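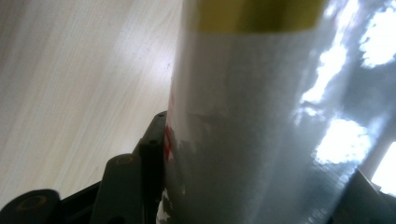 A cylinder in clear wrapping, with a yellow band near the top.

Latadau packing plant, open day, January 2020

The plant opens to visitors twice a year, in January and March. Entry is free but you have to sign up, and the list closes at 40 names. We parked behind the Kioko warehouse and walked over.

The tour starts in the wrapping hall. Faria moved its packing work here after the old building was sold, and the line now runs two shifts. Film comes in on rolls of 300 yards. A guide showed us how the heat setting changes the way it pulls tight, and passed a few rejects down the row. Creases are the main reason a piece gets pulled.

After that came the label room, which is small and loud. We stayed 30 minutes. The Nusano labels were being changed over that day, so one machine was stopped.

Coffee was served in the canteen at the end. The shop takes cards only. Bus 148 stops at the gate and goes back to the station every half hour until six.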